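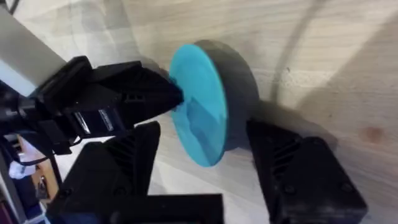 *Fig. 1. Disc with a cyan face and dark grey body, at the gripper.*

## Unit 4: Windowed aggregation over event streams

Reading for this unit: the Wokadmont lab sheet, parts 2 and 4.

### Event time and processing time

Each record carries two times. Event time is set at the source. Processing time is set when the record reaches the operator. The gap between them is called lag, and it varies from record to record. All window assignments in this course use event time unless a question states otherwise.

### Window types

- **Tumbling.** Fixed length, no overlap. A record belongs to exactly one window.
- **Sliding.** Fixed length, with a step shorter than the length. A record may belong to several windows.
- **Session.** Closed by a gap in activity. Length depends on the data.

For a sliding window of length L and step S, where S divides L, each record is assigned to L/S windows. State size grows by the same factor if the windows are stored separately.

### Watermarks

A watermark with value t states that no further records with event time below t are expected. It is an estimate. Records that arrive behind it are late and are handled in one of these ways:

1. drop the record;
2. update the window result and emit it again;
3. send the record to a side output.

The Cadard runtime drops late records by default. The setting is per operator and does not carry over to operators downstream.

### Worked case

The Hultellow log holds 1,993 records from one source. Window length is 300 seconds, tumbling, with windows aligned to zero. A record with event time 910 falls in the window [900, 1200). Allowed lateness is zero, so the window closes when the watermark reaches 1200.

Note that the upper bound is excluded. A record stamped 1200 goes to the next window.

### Joins

A window join keeps both inputs in state until the watermark passes the end of the window. With two inputs, the operator watermark is the lower of the two, so an idle input holds back all output. In Buschmann notation this is written w = min(w1, w2). Idle sources must be marked as such before the join.

Join exercises are in part 4 of the lab sheet.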